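Search this manual Enter keyword Go

4.3 Comparing two grippers in the simulator

This section explains how to try the Grulton and the Desgate gripper models on the same arm before you decide which one to order. You need the Follum controller software, build 2263 or later. All steps are done in simulation and no hardware must be connected.

1. Open the test project and load the arm. Wait until the status line says Ready.

2. In the Tool menu, choose the first gripper. The wrist camera moves together with the tool, so you do not need to place it again.

3. Set the closing force to 20 and the camera delay to 300 ms. Use the same values for both grippers, otherwise the results cannot be compared.

4. Open the fingers completely and move the tool down to the object. Stop when the object is between the fingers, and look at the wrist view before you close.
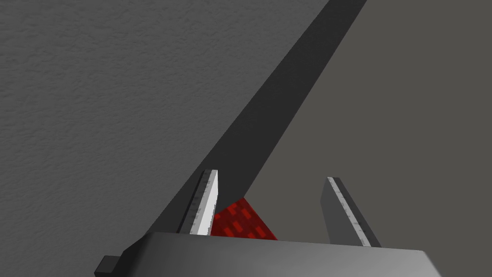
Fig. 4-6. Wrist view with the fingers open. The red object is closer to the left finger.

5. If the object is much nearer to one finger, move the tool sideways in small steps until the two gaps look equal. You may also leave it as it is, if you want to know how the gripper behaves with a bad approach – in this case write it in the log.

Note: The finger pads can look brighter or darker when the wrist turns. This comes from the light in the simulation and has no influence on the grip.

6. Close the fingers, lift, and save the run. Then press Reset and repeat the same run with the second gripper.

7. Continue with a tall, thin object. Bring the tool to it from the side, low down, with the fingers open.

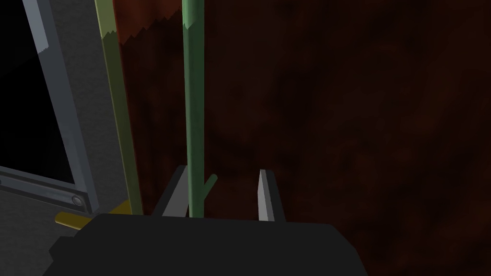 For tall objects the contact height is more important than the force. Keep the height value the same in both runs, and check that no side branch or other part which sticks out will be caught when the fingers close.

CAUTION: Do not change the gripper model while the fingers are closed on an object. The controller keeps the old finger width and the next movement can go through the object.

8. When both grippers have finished, open Mekonnen Viewer and load the two logs next to each other. Compare the slip value first, and the closing time after it.

Note: A log can hold 355 runs. When it is full, the oldest run is deleted without a warning, so please export your runs in time.

If the viewer shows error "Tool mismatch", go back to step 2 and select the gripper again.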